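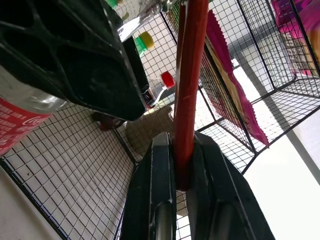
Red rod and black wire mesh.

Grutness: Stories from a Harbor Town
Edited by Sumeya Fikre. Clandow Press, paperback

Local anthologies are hard to get right. Most end up as a stack of memories that mean a lot to the people who wrote them and very little to anyone else. Grutness mostly avoids that. It collects 83 short pieces by people who live in the town or used to, and Fikre has cut them hard. Few run longer than two pages.

The best section covers the winter the ferry Indus was laid up for repairs. It has 23 accounts, and they disagree with each other on nearly everything, including who was to blame. Fikre leaves the disagreements in. I read that part twice.

The school chapters are weaker. Several of them tell the same story about the same broken boiler, and one would have been enough. The long piece on the Onuoha bakery is good — plain, a little sad, and full of prices.
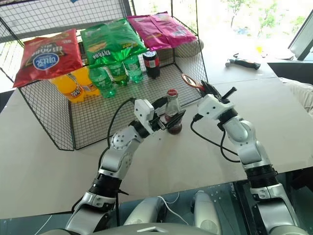
Hand mirror and small bottle over the tabletop.

At 400 pages it is a heavy paperback, and the spine on my copy creased by the second evening. The type is a good size. There is no index, so if you are looking for a family name you will have to page through. The map at the back is useful but should have been at the front.

It costs $24. Anyone with ties to the town should buy it, and other readers could start with the ferry section and see how they get on.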